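Ticket 7291: Projection misaligned on courtyard artwork
Opened: Sep 14, 2018
Site: Hasumura Gallery, north courtyard
Status: Pending client check

Reported fault
The light piece by the Ghorbani studio no longer lines up with the painted ground. The left half sits too low and the doorway illusion fails from the viewing platform. The right half is fine.

Log
Checked both projectors. Unit 2 has lost its saved warp file and gone back to factory settings. Unit 1 unchanged.

Restored the warp file from the Aketti media server. The image came back but was still off at the kerb line.

Measured the bracket on unit 2. It had dropped 7 mm on the wall side. Tightened both bolts and marked them with paint pen.

Ran the grid pattern after dark. Lines met the paint at every point except the bottom step. Adjusted two warp points by hand and saved as version 72.

Left the piece running on a loop until closing. No further drift. Old warp file kept on the server in case the studio wants it back.
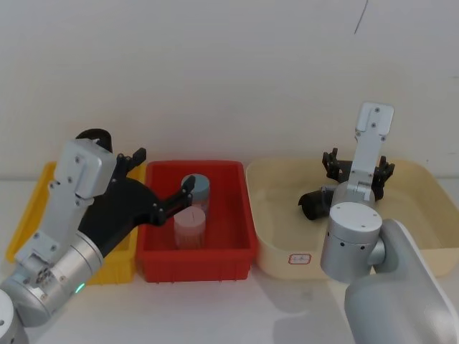
Athina Karamanlidis: The doorway looks right from the platform now, thank you. The bottom step is still a little soft on the left. Could you check the focus on unit 2 before we reopen the courtyard?

Reply from Hivon support
Focus check booked for tomorrow evening. Please leave the courtyard lights off and the platform gate unlocked. Ticket stays open until then.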